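Talk notes: "Do you need the canister?" Rillarville home kitchens evening, second half

Start without slides. Ask who has bought a set of matching containers in the last year. Then ask who still uses every one of them. Wait for the laughing to stop.

I was sold on this myself. Virgil Barbu lent me his Dollico catalog and I counted 51 canisters in it, nearly all of them promising to keep food "fresh longer." Longer than what? The catalog never says. My flour lives in the bag it came in, with a clip on it, and I have yet to throw any out. 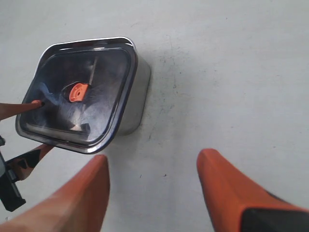
Steel sides look good on a shelf. I'll give them that. But you can't see through steel, so you depend on the lid, and a dark lid gives you glare and a guess. Try telling rice from barley that way at 6 in the morning. So you buy labels – and now you have two hobbies.

Square shape: fair point for the sellers. Square does pack tighter than round. Corners are also where the sugar sticks, so bring a brush.

Read out Auður's note here. She spent 295 on a full set, filled 4 of them, and keeps batteries in another. (She said I could use her name.)

What I'd do: buy 2, use them for a month, see if you reach for them. Wash the lid and the rim separately if they come apart. If they don't, ask the shop why.

Nipon will disagree with me about coffee. Let him – he has ten minutes, then questions.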